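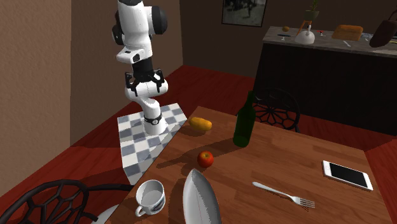 Section 3. Setting up the Bramska height gauge and taking a first reading

The Bramska gauge measures standing height in children and adults who are being followed for slow growth, early growth or loss of height. It has to stand against a wall, on a hard, level floor, in a place where it can stay between readings. Many households use the dining room. If you have a wooden dining table and a red-brown floor like the ones shown, check that the floor is hard and level where the gauge will go, and leave enough space beside the table for the person to step on and off. Do not set the gauge up on carpet or on a loose rug. A soft surface lets the foot plate sink, and the reading will come out different each time.

What you need

Foot plate
Lower and upper columns
Sliding headpiece with lock
Wall spacer and two wall screws, 62 mm
Hex key (in the bag taped to the foot plate)
Utis display unit and three AAA batteries
Check rod, 178 mm

You will also need a drill, a pencil and a spirit level, which are not supplied. The wall screws are for solid masonry or a wooden stud. For hollow walls, buy fixings that suit the wall and are the same length as the screws supplied.

CAUTION: Keep children out of the room until the upper column is fixed to the wall. The column is top-heavy before the spacer is fitted and can fall.

3.1 Assembling the column

1. Lay the foot plate on the floor with the printed foot outlines facing up. The heel end goes toward the wall.

2. Push the lower column into the socket at the heel end until it clicks. Tighten the two socket bolts with the hex key. Hand tight plus a quarter turn is enough.

3. Slide the headpiece onto the lower column from the top, with the flat side down. Close the lock so that it cannot drop.

4. Fit the upper column onto the lower column. The scale must run across the joint without a step. If you can feel a ridge with your fingernail, take the columns apart, wipe both ends and try again.

5. Stand the gauge where it will be used. If there is a baseboard, turn the wall spacer to its longer side so that the column stands clear of it.

6. Hold the spirit level against the front of the column, then against the side. Mark the screw holes through the spacer with the pencil.

7. Move the gauge away, drill the holes, move it back and screw the spacer to the wall.

8. Check the level again. Fixing the spacer can pull the column out of true – if it has, loosen both screws half a turn and reset.

CAUTION: Check for pipes and electric cables before drilling.

3.2 Fitting the Utis display

1. Open the back cover and insert the batteries. Follow the plus and minus signs inside the case.

2. Clip the display to the headpiece. The screen shows a row of dashes, then SET.

3. Press the side button to choose centimeters or inches. Hold it down to confirm. Keep to the same unit for the whole time a person is being followed. Converting back and forth adds rounding errors, and these matter when the change being looked for is small.

4. Enter today's date and a profile letter for each person. The display does not store names.

The display holds 3,000 readings. When it is full, the oldest reading is erased first. Readings are kept when the batteries are changed.

3.3 Checking the zero

Do this before the first reading, after moving the gauge, and at least once each August if the gauge is used all year.

1. Stand the check rod upright on the foot plate, against the column.

2. Lower the headpiece until it just rests on the rod. Do not press.

3. Read the display. It should match the length printed on the rod.

4. If the difference is 3 mm or less, hold the side button until CAL appears, then release it. The display corrects itself.

5. If the difference is larger, do not calibrate. Recheck that the lower column is fully seated and that nothing is trapped under the foot plate, then start again at step 1.

NOTE: The check rod is made to match one gauge. The last four characters on the rod must be the same as those on the underside of the foot plate.

3.4 Taking a reading

Take readings at the same time of day. Most people are a little shorter in the evening than in the morning. Early morning is a good choice if it suits the household, but a regular time is more important than an early one.

1. Ask the person to take off shoes and thick socks, and to undo any ponytail, bun or hair clip that sits on the top of the head.

2. Have the person stand on the foot outlines, heels together and touching the column. Small children may need to stand slightly inside the outlines.

3. The legs should be straight and the arms loose. The shoulders and buttocks should touch the column if they can do so without strain. A person with a curved spine should stand as straight as is comfortable, and you should write down how they stood.

4. The eyes look straight ahead. The lower edge of the eye socket should be level with the opening of the ear.

5. Ask for a deep breath in. Open the lock and lower the headpiece until it presses the hair flat.

6. Close the lock and press the side button to save. The person can now step off.

7. Repeat steps 2 to 6. If the two readings are more than 3 mm apart, take another one and use the average of the two that are closest.

CAUTION: Do not let anyone step off while the headpiece is unlocked. It can drop.

Someone who cannot stand without help should not be measured with this gauge. The Rugemalira length board, sold separately, is made for measuring a person lying down.

3.5 What to do with the readings

A single reading says little. For a child, leave at least three months between readings used to judge growth, unless the clinic has asked for something else. Shorter gaps mostly show differences in posture.

Take the display or a written copy to each appointment. The Bramska gauge does not diagnose any condition, and medicine doses should never be changed on the basis of a home reading. Contact the clinic if a child's readings stop rising, or if an adult's readings fall from one visit to the next.

For spare batteries covers, wall spacers and replacement check rods, write to Kurkavgate Customer Service and quote the number under the foot plate.

Section revised 12 Jun 2026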